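Bandard Vimoder keyboard - questions we keep getting

Last tidied up in February. If your question isn't on here, email support and put the word Vimoder in the subject or it lands in the general pile.

What is it, in one line?

A compact gaming keyboard with hot-swap switches, a knob in the top right corner and a detachable cable. 80 keys on the UK layout. No number pad. If you want a number pad there's the Itura pad, sold separately, clips on either side.

Is it a proper UK layout?

Yes. Tall Enter, pound sign on the 3, the extra key next to left Shift. US layout is a separate box with a separate code, so check before you open it. Opened boxes can still come back but it takes longer.

Which switches does it come with?

Choice of two. Linear (grey stem) or tactile (green stem). Same price. We don't do a clicky one. People ask a lot. Any three-pin or five-pin switch of the usual sort will fit, so put clicky ones in yourself if your household can stand it.

How do I pull a switch?

Keycap off first, with the wire puller. Then the metal puller, top and bottom of the switch, not left and right. Squeeze till you feel both tabs give, pull straight up. Don't rock it. Rocking is how the tabs snap.

Putting one back: look at the pins, both straight? Then line up and press flat with your thumb. If it doesn't go in with a firm push, take it out and look at the pins again. Nearly every "dead key" we get sent is a bent pin. Straighten it with tweezers, try again, then write to us.

My key is dead and the pins are fine

Swap the switch with one from a key you know works. If the fault moves with the switch, it's the switch, we'll post you a new one. If the fault stays where it is, it's the socket and the board has to come back. Tell us which in your first email, saves a whole round of messages.

Does it need software?

No. Works out of the box as a plain keyboard. Lighting, knob and the first macro layer can all be changed from the board itself, see the card in the box.

For remapping and longer macros you want the Wan app. Windows only for the full thing. On Mac and Linux there's the browser version which does everything except firmware updates.

How many macros can it hold?

32 on the board. They stay on the board when you unplug it, so you can take it to a friend's house and they still work. Anything more than that lives in the app and only runs when the app is running.

Each macro can be as long as you like up to the memory limit. The app shows a bar. When the bar goes red, it's full, delete something.

Will I get banned for using macros?

Depends on the game. Some don't care, some care very much. Read the rules for whatever you play. We can't check for you and we can't help with an appeal. If you play in leagues, Tournament Mode (Fn + T, hold) switches off every macro and the light on the knob goes solid white so a referee can see it.

What's the polling rate?

Default is 1,000. There's a 2,000 setting in the app under Performance. Try it, see if you notice. On older laptops it can make some games stutter, if that happens drop it back down. It isn't a fault with the board.
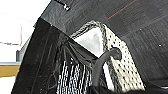
Bandard Input Devices / Keyboard Support Team

Wireless?

Not this one. Cable only. A wireless version gets asked for every week and the answer is still that we haven't announced anything.

What cable can I use?

Any USB-C data cable. Charge-only cables won't work, and they look exactly the same, so if the lights come on but nothing types, try another cable before anything else. The coiled one in our shop is fine. So is any coiled one with a straight plug. Angled plugs can foul the case, there isn't much room round the port.

Can I plug it into a console?

Yes for typing, menus and chat on most of them. For games it's down to the game. Lighting will run whatever you last saved. The knob does volume on PC and nothing at all on consoles.

The knob has gone funny

Volume jumps about, or goes up when you turn down? Turn it fully through a few times in each direction, unplugged. Often clears it. If not, update the firmware, there was a fix for this in version 2. Still doing it after that, send it in.

The knob cap pulls off. It's meant to. Push it back on with the flat side lined up.

How do I update the firmware?

1. Plug straight into the computer, not through a hub or a monitor.
2. Open Wan, go to Device, then Update.
3. Lights go off. Leave it.
4. Lights come back on purple. Done.

Should be quick. If it sits dark for ages, unplug, hold Esc, plug back in while still holding Esc. That puts it in recovery and the app will offer to start over. Your macros will be wiped by a recovery, so export them first if you can. Export is under the three dots, which yes is a silly place for it, it's moving.

The app doesn't see my keyboard

Close any other keyboard or lighting software. Properly close it, check the tray. Two programs fighting over the lights is the usual cause. Then different port. Then restart. Then us.

On a work laptop your IT people may have blocked it. Try at home before you write in.

Can I turn the lights off completely?

Fn + down arrow till they're off. It remembers. If they come back on at startup you've got a lighting profile set in the app that's overriding the board, go to Profiles and untick Load at start.

Why is one of my LEDs a different colour?

White shows it up most. Small differences are normal. If it's obviously wrong (pink when all the rest are white, that sort of thing) send us a photo with the room lights off and we'll sort it.

Can I wash the keycaps?

Yes. Take them off, warm water, bit of washing-up liquid, rinse, leave overnight on a towel. They must be fully dry before they go back on. No dishwasher. No alcohol on the caps, it takes the shine off the legends on the side-printed ones. Damp cloth only for the case.

Take a photo of the keyboard before you start so you know where everthing goes.

I spilled a drink on it

Unplug it now. Upside down, leave it. Plain water, give it two full days and it may well be ok. Anything sugary, pull the caps and switches as well and wipe what you can reach. Spills aren't covered by the warranty but we do a repair service at cost, ask for Jiahui Su in repairs and she'll quote you.

It sounds hollow / pingy

There's a foam sheet in the case already. Some people add more, fine by us, opening the case doesn't void anything so long as you don't tear the ribbon near the knob. Six screws underneath, two of them are behind the rubber feet. The space bar rattle on early boards was the stabiliser. Dab of the grease from the kit, both ends. If you never got a kit, email, they're free.

Feet keep falling off

Early batch, glue was poor. We'll post new ones. Just give us your order number.

Do other keycaps fit?

Most standard sets do. Watch the bottom row and the right Shift, which is short on this board. Look for a set that lists a 1.75 Shift. Ross Skinner on our forum keeps a list of sets people have tried, it's pinned in the Keycaps section and it's better than ours.

How long is the warranty?

2 years from the date on your receipt. Covers the board, knob, sockets, cable. Doesn't cover spills, keycap shine, or switches you bought elsewhere. Bought second hand? Still covered if the seller can give you the receipt.

How do I send one back?

Email first. Always. Boards that turn up with no reference number sit on a shelf till somebody works out whose they are. We send a label, you pack it, drop it off. Original box if you have it, if not anything stiff with padding all round. Take your own keycaps and switches off if they're special to you, put the stock ones back on.

Please don't send the cable unless the cable is the problem.

How long do repairs take?

Depends on parts. We'll tell you when it arrives and again when it leaves. If you've heard nothing after the first message, chase us, that's fine.

Can I buy spare parts?

Switches, caps, feet, cables, knob caps: yes, in the shop. Knob itself and the main board: by email only. The plate comes in steel or plastic, plastic is often out of stock, put your name down.

Who do I talk to about...

Orders and stock: Haoran Zheng
Repairs and quotes: Jiahui Su
Wan app bugs: Guangming Fan (attach the log file please, Help > Save log)
Trade and clubs: Shengli Mao

Phones are on from 10am to 4pm. Email is quicker, and we can send you a label straight from it. Live chat is switched off for now while we redo it.

Is the black case coming back?

Yes. No date yet. Sign up on the product page and you'll get one email when it's in and no newsletter unless you tick teh box for it.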